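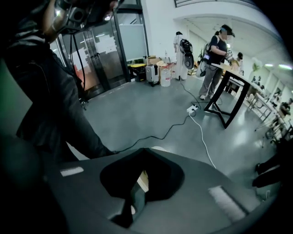 Interim Report 6: Rallthorpe Well Monitoring

Search reports and data Go

Work in May covered water level logging at the Rallthorpe wells and a first check of the Zamora pump test. Loggers in 17 wells recorded at 30-minute intervals. Two records have gaps caused by low battery voltage and were left out of the trend analysis.

Barometric correction used a reference pressure of 1015 hPa. Corrected levels at the Hevby end of the site fell through the month. The Macapagal wells showed no clear trend.

Spending is within the approved budget. The request to move unspent travel funds to lab fees is still open, and we need a decision before the next sampling round.

Next period: replace batteries, repeat the Zamora test at a lower pumping rate, submit samples for nitrate.

Filed under: Groundwater, Grant Reports

This site uses cookies. Accept Manage settings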